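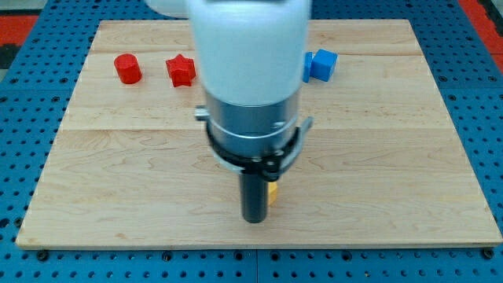
Maple board on the pegboard bench top, with the small colored blocks along the far strip.

Durholm bench: maple board and blocks

The page covers the maple work board used on the pegboard bench at the Durholm workshop. It records how the board was made, how it is finished, and how it is looked after. The board went into use in January and replaced a softwood one that had cupped badly. Notes on the blocks and on the bench surface follow, in the order they were written up.

The board

The board is light maple, glued up from separate strips. Two long seams run across it, one toward the far end and one near the middle. The surface shows a soft wavy grain with some faint darker streaks and areas of swirling figure. The figure is attractive but makes planing awkward. Grain that changes direction over a short distance tears out under a plane iron set for straight stock, so the last passes were made with a card scraper.

Jointing

The strips were edge-jointed by hand and checked against a straightedge before glue. A slight hollow was left along each edge, closed by clamp pressure at the center. Dowels and biscuits were left out. A long-grain joint in maple, cut clean, is stronger than the wood beside it, and alignment hardware would only have complicated later resurfacing.

Glue used: Lestura cold-set, spread on both faces of each joint. Clamps alternated above and below to keep the panel flat. Time in clamps was 3 hours, and the panel then stood on edge overnight with air on both sides.

Grain matching

The strips were laid out for color first and figure second. A tighter match was possible, but it would have put two strips with opposite growth ring curvature next to each other in a way that left a ridge when the humidity changed. The arrangement chosen stays flatter. The seams can be found by eye without difficulty and are not a defect.

Surface finish

Scraped, then hand sanded with the grain. Two coats of Groltavano hard oil, wiped on thin and wiped off after a short wait. The maple stays pale under it. A film finish such as varnish was considered and ruled out for a work board. It scratches through, and a scratched film has to be stripped before it can be repaired. An oiled surface can be spot sanded and re-oiled the same afternoon.

Number of coats applied: 2 on each face, with the same number on the edges. The end grain took noticeably more oil than the rest and was gone over until it stopped drawing.

Edges

The edges were left square in section, with the arris broken by a few strokes of fine paper. A heavier round-over looks softer but gives small parts a slope to roll down. The edges were finished with the same oil as the top.

Bench surface

The bench top is blue perforated pegboard, made up of panels that meet at a seam. The holes are round and laid out in a regular grid. They are useful for pegs, stops and straps, but a perforated surface is poor for small work. Fine parts drop in or catch at the rim of a hole. The board gives a continuous surface on top and leaves rows of holes open around its sides for fittings.

The panel seam should be checked for level whenever the bench is moved. A step at the seam will rock anything placed across it. Run a straightedge over the joint in both directions and pack the low panel from underneath with card. Do not pack the board itself, as the packing shifts each time the board is lifted.

Placing the board

The board lies flat on the pegboard with its weight holding it in place. Clean both contact faces first. A single wood chip below the board is enough to lift a corner. For jobs that push sideways, set pegs in the open holes along the edge opposite the push and slide the board up against them.

Floor

The red flooring beyond the bench is a workshop mat. It is swept before the board is carried, and the board is never stood on end on it for long. Dye from a new mat can mark pale oiled wood. The marks come out with light sanding, though they go deeper in end grain.

Blocks

The blocks come from a mixed set of solid shapes kept with the bench. The red pieces include a short, stout cylinder and a five-pointed star. The blue pieces include a cube. The red ones have a glossy surface, which shows dust and fingerprints sooner than a matte one would. A damp cloth is enough for cleaning. Solvents are kept away from them.

The cylinder is best stored upright on its flat end. The star has the most corners and wears first at the points, so it gets its own compartment in the drawer. Cubes can be stored in any position.

Cleaning the board

Brush along the grain, then wipe with a cloth that is barely damp. Standing water raises the grain on maple and leaves a rough patch that picks up dirt. If a patch has been raised, let it dry fully before cutting it back with fine paper. Sanding too soon pulls fibers loose and the patch comes up again at the next wipe.

Pencil marks come off with a plain eraser. Tape should not be left on the oil for more than a day.

Re-oiling

One thin coat when the surface starts to look dry or gray in the middle. Both faces get oiled on the same day, including the one that is never seen. A board finished on one face only takes up moisture unevenly and will cup, as the old one did. Spread used oil cloths flat outdoors to dry before they go in the trash.

Data

Material: maple, glued strips
Glue: Lestura cold-set
Finish: Groltavano hard oil, 2 coats
Board length: 700 mm
Strip thickness after planing: 33 mm
Bench top: blue pegboard panels
Checked for flatness: at each re-oiling

The measurements were taken after the final scraping and before oil. Seasonal movement is across the strips and has to be allowed for if stops are fitted on two opposite sides. Leave a gap on one of them of up to 2 mm. The end stops can be set tight.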